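Cadwaladr (robotics method)

Cadwaladr is a method for training a robot arm to push objects across a flat surface in response to written or spoken instructions. It was developed at the Plallircombe laboratory of Cirent by Morfudd Landeg and Berwyn Morris, and was first described in a technical report dated Apr 21, 2023. The method belongs to the family of language-conditioned imitation learning, in which a control policy is fitted to recorded human demonstrations and takes a sentence as one of its inputs.

The name was an internal project label and is not an acronym. Early drafts of the report used the title "Nindbridge pushing", after the older planning software the laboratory had been using for the same work, and that wording still turns up in some citations.

Background

Pushing is among the simplest forms of robotic manipulation to set up and among the harder ones to model. An arm with a single rod for a tool has no fingers to close and cannot lift anything, so every change in the arrangement of objects comes from sliding contact. The outcome of a push depends on friction, on the point of contact and on the shape of the object. A cylinder pushed slightly off centre tends to slip around the tool, while a block with flat faces may settle against it and travel in a fairly straight line.

Nindbridge, the earlier system at Plallircombe, handled this by estimating the position of each block and planning contacts geometrically. It worked well with single blocks on a clear surface. It performed poorly once blocks touched each other, and it accepted only a fixed set of commands made up of a colour, a shape and a target location. Landeg had argued in an internal memo that January that the planner's failures were mostly failures of contact prediction, and that a learned policy correcting itself several times a second would not need to predict contact accurately at all.

Method

Training data is gathered by teleoperation. An operator moves the tool tip in the plane of the board with a handheld controller, working without a set goal for long stretches. The recordings are later divided into short segments, and a second person writes a sentence describing what each segment accomplished. Labelling after the fact means the operator does not have to stop between tasks, and the wording is more varied than it would be if sentences were drawn from a template. Labellers are asked to write as they would speak to a co-worker. Spelling mistakes are left in.

The policy takes a camera image and an encoded sentence and returns a small displacement of the tool tip in two dimensions. Height is held constant by a conventional controller, which also enforces the limits of the workspace. No block positions are supplied to the policy at any stage. Colour and shape have to be recovered from the image, and relations such as "beside" or "between" from the way the labellers used those words.

A feature that distinguishes Cadwaladr from similar methods is its treatment of interrupted instructions. During training, the sentence attached to a segment is sometimes replaced partway through with the sentence from an overlapping segment. The policy therefore sees many cases in which the tool is already in contact with one block when the instruction refers to another. Morris described the purpose in the report as "letting the person change their mind without the arm having to go home first".

Workspace and objects

The standard workspace is a flat wooden board on a blue perforated table. The tool is a straight dark rod with a rounded tip, mounted below the wrist of the arm. The object set consists of eight small wooden blocks in red, blue, green and yellow, with two blocks of each colour. Shapes include cylinders, hexagonal prisms and star-shaped prisms, along with a pentagonal block and one with an arched top. Since each colour and several of the shapes occur twice, an instruction such as "push the star to the middle" is ambiguous unless a colour is given, and ambiguous sentences were kept in the training data.

Trials in the main evaluation begin with the blocks spread near the edges of the board and the centre clear.

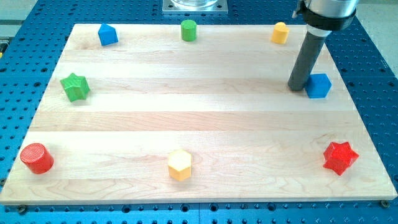 The cleared centre serves as the target region for the gathering tasks and as open travelling space for the others. Blocks near an edge are harder to bring inward than to push out, as the tool must first get around to the far side, and an unsteady approach can knock the block off the board. A trial in which any block leaves the board is scored as a failure, whether or not the block was mentioned in the instruction.

Evaluation

The evaluation used 30 written instructions, none of which appeared word for word in the training data. Cadwaladr completed more of them than Nindbridge did, with the widest gap on instructions that involved moving one block past another. The older planner remained the more precise of the two when a single block had to be placed at a marked point. The authors attributed this to the resolution of the camera image after it is scaled down for the policy.

Star-shaped blocks produced the most failures. The tip of the rod can lodge between two points of the star, after which the block turns with the tool when it should slide.

Limitations

The report lists several. The policy has no memory beyond the current image and sentence, so instructions such as "put it back" have no defined meaning. Performance falls under changed lighting, with yellow blocks most affected against the pale wood. All of the labellers were fluent English speakers employed at Plallircombe, and the report cautions that their habits of phrasing may not be typical.

See also

Imitation learning
Nonprehensile manipulation
Teleoperation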